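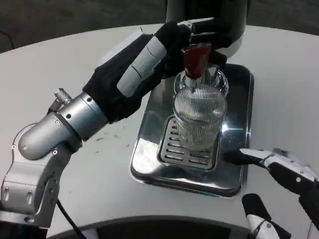 Handout 7: Two-arm task programs

Prenon lab course, robot software track

Read this before the lab. You will need the Malabanan controller running on your workstation and last week's perception node.

1. The task

The drink task has two arms and one shared object. The left arm works the tap lever. The right arm handles the glass. Each arm has its own planner, and a small state machine sits on top and decides who may move. Most of the bugs we see in student code are in the state machine.

2. States

The reference program uses these states:

FIND
APPROACH_LEVER
PLACE_GLASS
PULL
HOLD
RELEASE
RETRIEVE

Only one state is active at a time. A state ends when its exit test passes or its timer runs out. Every timer in the starter code is set to 2000 ms. That is too short for HOLD, and you are expected to change it.

3. Perception

The glass is clear and ribbed, and the tray is polished steel. Depth is bad on both. If you fit a cylinder to the raw points you will get the tray half the time. Use the color mask for the red lever first, then find the tray grate from its slots, and search for the rim of the glass only in the region over the grate. The Gilldale set has 985 labeled images you can use to check your detector. Keep 70 of them out for testing.

Once the glass is in the hand, stop using the camera to locate it. Use the hand pose plus a fixed offset. The fingers cover part of the glass and the detector will jump.
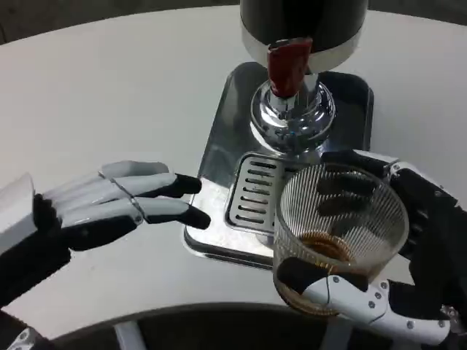 4. Keeping the arms apart

Both arms reach over the same tray, so each planner has to treat the other arm as an obstacle. The starter code only reads the other arm's pose once, at the start of a plan. Change it so the pose is read again before each segment. An idle hand still takes up room — include its fingers in the collision model, and not just the palm.

Keep the glass within 3 degrees of upright in PLACE_GLASS. In RETRIEVE you may allow more tilt, but limit the wrist speed if there is liquid in it.

5. Force on the lever

Do not command a lever position directly. Command a slow motion and stop when the force passes the threshold in the config file. Position control works in the Prarusberg simulator and then fails on the real tap, where the base can shift a little on the table.

6. What to hand in

Your state machine file, a log of one full run, and a half page on any timeout you hit and which state it came from. Logs without time stamps will be returned. Due before the August lab session.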